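March, late evening

Back in Grivcombe since two hours. My shoes are still by the radiator and I have eaten only toast. I want to write before I sleep, while I remember the order of things, although I can see already that the order will not be kept.

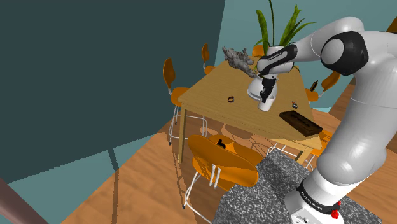
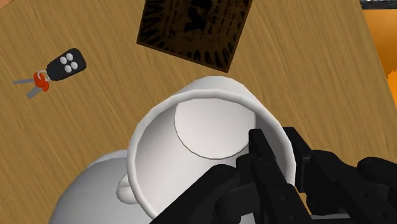 White mug on a wooden table, two views.

The cards first. For three weeks I have been reading the newborn blood cards from the Posamstead hospital, the old ones, with the dried spots on thick filter paper. There are 2,611 in the collection that we have permission to work with. They were kept in gray boxes in the Gurkow building, and the person who packed them used the surname of the mother for the first half and the date of birth for the second half. I don't know what happened in the middle. Anitha believes that a new person was hired. Today I found a box where both systems are used together, and I spent the morning with it.

We punch a small circle from one spot on each card and extract the DNA from it. The older paper behaves differently from the newer paper. It is stiffer, and the punch leaves a little fringe at the border of the hole. My yield from the last plate was poor again in the two bottom rows. I repeated the elution with a longer incubation, and I put a blank between every fifth sample, as Hrvoje asked me. I will see tomorrow. I wrote in the lab book "lot of buffer changed," and then I was not sure if I had changed it before row F or after row F, so I wrote that too. It is better to have an ugly lab book than a false one. My old teacher said this in another language and it sounded stronger.

In the afternoon we took the train to Posamstead for the meeting with the families. I had slept badly because of it. When I applied for this position I thought the work would be plates and sequences, and it mostly is, but the cards belong to a time when a parent signed one line for the screening test and the paper was simply kept afterwards. Most of those babies are adults now. The hospital sent 600 letters in the first round, to the people whose address could be found, and 156 have answered. Most of the answers are yes. A few are no, and these cards were removed before I started, so I have never seen them. I find that I think about them more than about the others, which makes no sense.

The room was warm and the chairs were too close together. Meenakshi Warrier spoke first. She explained the study quite well, I thought: we look for changes in one group of metabolic genes, we want to know how many children had a mild form that the old test could not find. She did not use slides. Then there were questions, and for a long time they were all about privacy. Can the police ask for the cards? Can an insurance company? Padmavathi Kurup answered these, with her finger on the page of the agreement, reading slowly. When she did not know something she said so and wrote it down.

Then an older man in the second row asked, what was my daughter's card doing all these years? He was not angry. He wanted to know where it was, physically. Meenakshi looked at me and I had to stand up. I said it was in a box, in a dry room, in the dark, with a paper sleeve around it. He asked if it was cold. I said no, for this type of card it is not necessary, the important thing is that it stays dry. He nodded and thanked me. I sat down and my hands were shaking! I have spoken at conferences to many more people than this.

I didn't tell him that some of the boxes had no sleeves. I hope that his daughter's box is not one of these. Tomorrow I will ask Padmavathi if I should have said it. I think yes, I should.

On the way back Hrvoje and I argued about results. If we find a change that matters for the health of a person, and this person has said yes to the research but did not mark the box about being contacted, what do we do? The form from the Pai study, which ours is copied from, has only the two choices and leaves nothing for a blank. Hrvoje says that a blank is a no, and he says it very calmly. I said that a blank is a blank. There are 11 forms like this. He thinks we should write to them again, one time, with a simpler question. I was ready to disagree and then I noticed that this was a good idea, so I looked out of the window for a while.

Arnar slept through all of it – he can sleep on any train – and woke up one station before ours to ask if somebody had switched off the centrifuge. I had. I am nearly sure.

Other things, so that I don't forget them:

The second thermocycler shows the lid error again. Switching it off and on helps for one run.

Anitha needs the sample sheet with the corrected dates. I promised it for this morning and it is still not finished. Two birth dates have the day and the month exchanged, and I can prove it only for one of them.

Order punch tips. The small ones, 3 mm, and not the ones from last time.

My mother called when I was in the meeting. I called her back from the platform and tried to explain what I did today. She asked if my own card exists somewhere. I had never thought about it. In our town the midwife took the blood at home, she said, from the heel, and I cried so much that the neighbor came. Where the paper went after this she does not know. Perhaps it was thrown away after the test, perhaps it is in a box. I tried to decide what I would answer if a letter came to me, and I believe that I would say yes, but I would want to read the letter more than once, and I would want a name at the bottom that I could telephone.

Our letter has a telephone number and no name. I will speak about this with Meenakshi.

Now it is past eleven. It is raining and the toast was not enough. There is soup from Anitha in the freezer but I am too lazy to wait for it. Plate reader is booked for me at eight, so I must leave the house at half past seven, and check the centrifuge first.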